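체스 두는 로봇팔 만들기 - 메이커 프로젝트 결과 보고서

팀 이름은 트릴소프(Trillthorpe)이고요, 팀원은 저랑 궈스제(Shih-chieh Kwok), 파하드 비르크(Fahad Virk) 이렇게 셋입니다. 기구 설계는 스제, 전원이랑 배선은 파하드, 저는 소프트웨어 담당이었어요. 제일 편한 거 맡았다고 한 학기 내내 놀림받았는데 막판에 밤샌 건 저였습니다 ㅠㅠ

1. 왜 체스였나

원래 계획은 책상 정리 로봇이었어요. 근데 중간 발표 때 아벨라르도 야노스(Abelardo Llanos) 교수님이 "정리가 끝났다는 걸 로봇이 어떻게 아느냐"고 물어보셨고, 셋 다 대답을 못 했습니다. 그날 저녁 공유 작업실에서 라면 먹다가 체스로 바꾸자는 얘기가 나왔어요. 체스판은 칸이 딱 정해져 있고 좌표 이름까지 붙어 있으니까 성공인지 실패인지 바로 알 수 있잖아요! 목표도 확 줄여서, 사람이 "e2에서 e4"처럼 입력하면 팔이 그 말을 집어서 옮겨 놓는 데까지만 하기로 했습니다. 수를 생각하는 건 안 해요. 두는 건 사람, 옮기는 건 로봇.

2. 하드웨어

팔은 작업실 선배인 타리크 막시(Tariq Magsi) 형이 남겨 두고 간 설계 파일에서 출발했고, 관절 쪽은 스제가 거의 새로 그렸어요. 첫 번째 버전은 어깨 관절이 제 무게를 못 이겨서 슬금슬금 내려앉았습니다. 출력물을 더 두껍게 뽑고, 감속비를 바꾸고, 나사도 한 단계 굵은 걸로 바꾸고 나서야 버티더라고요. 이 관절 하나에 거의 13일을 썼어요.

손목에는 작은 카메라를 달았습니다. 처음에는 천장 쪽에 고정하려고 했는데 팔이 움직일 때마다 판을 가려서 포기했어요. 손목에 다니까 집는 순간까지 집게 끝이 같이 보여서 디버깅이 훨씬 편했고요. 대신 케이블이 관절에 자꾸 감겨서 파하드가 배선을 두 번이나 갈아엎었습니다. (미안해 파하드...)

3. 소프트웨어

판의 격자선을 찾고, 네 모서리를 잡고, 거기서 칸마다 중심 좌표를 계산하는 순서예요. 말로 쓰면 세 줄인데 여기서 제일 오래 막혔습니다. 흰 줄무늬가 있는 대리석 무늬 상판 위에서 돌리니까 직선 검출이 판 테두리 말고 상판 무늬를 잡아 버리는 거예요. 로그에는 모서리를 찾았다고 나오는데 팔은 엉뚱한 데로 가고, 저는 한참 동안 좌표 변환이 틀린 줄 알고 행렬만 들여다봤어요. 결국 격자처럼 밝고 어두운 칸이 번갈아 나오는 영역을 먼저 찾고 그 안에서만 선을 찾게 바꿨더니 많이 나아졌습니다.

판이 비스듬하게 놓였을 때도 문제였어요. 초기 코드는 판이 팔과 나란하다고 가정했거든요. 지금은 시작할 때 팔을 위쪽 자세로 올려서 판의 각도부터 재고 들어갑니다. 그리고 판 일부만 화면에 들어오면 좌표를 계산하지 말고 팔을 조금 옮겨서 다시 찍도록 해 놨어요. 이 규칙 하나 넣은 뒤로 헛집기가 확 줄었습니다.

4. 시험 결과

이동 명령을 40번 넣어 봤고, 실패는 크게 두 종류였어요. 하나는 키 큰 말(킹, 퀸) 옆에 있는 폰을 집으려다 옆 말을 건드리는 경우, 또 하나는 내려놓을 때 말이 살짝 기울어지는 경우. 첫 번째는 집게를 벌리는 폭을 줄여서 거의 잡았는데 두 번째는 아직입니다. 내려가는 속도를 늦추면 괜찮아지긴 하는데 그럼 한 수 두는 데 너무 오래 걸려서 보는 사람이 지쳐요. 목요일에 작업실에서 시연했을 때 파하드네 형 사키브(Saqib)가 상대를 해 줬는데, 기다리면서 커피를 다 마셨습니다.

5. 남은 일

집게 끝에 얇은 고무를 붙여 보는 게 다음 순서예요. 지금 끝이 뾰족한 편이라 둥근 말머리에서 잘 미끄러지거든요. 그다음은 잡은 말을 판 밖으로 치우는 동작인데, 놓을 자리를 어디로 정할지부터 셋의 의견이 갈려요. 저는 판 왼쪽 빈 상판에 줄 세우자는 쪽이고, 스제는 통을 하나 두고 그냥 떨어뜨리자는 쪽입니다. 코드는 주석까지 정리해서 작업실 공용 서버에 올려 둘게요. 관절 도면은 스제가 마지막으로 고친 버전만 남겨 놓았으니 이어서 하실 분은 그걸로 뽑으시면 됩니다.

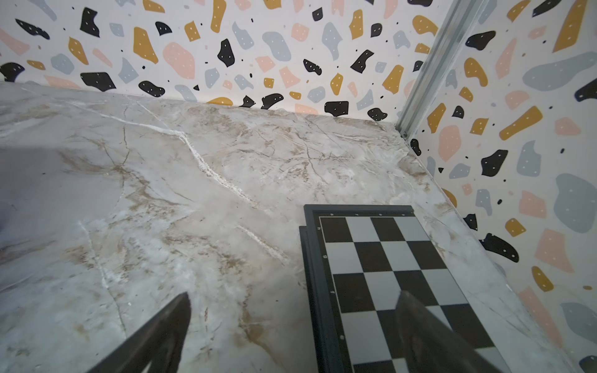
아, 그리고 다음 팀이 판 위치를 바꾸면 시작 자세도 꼭 다시 잡아 주세요. 설정 파일 맨 윗줄에 있습니다.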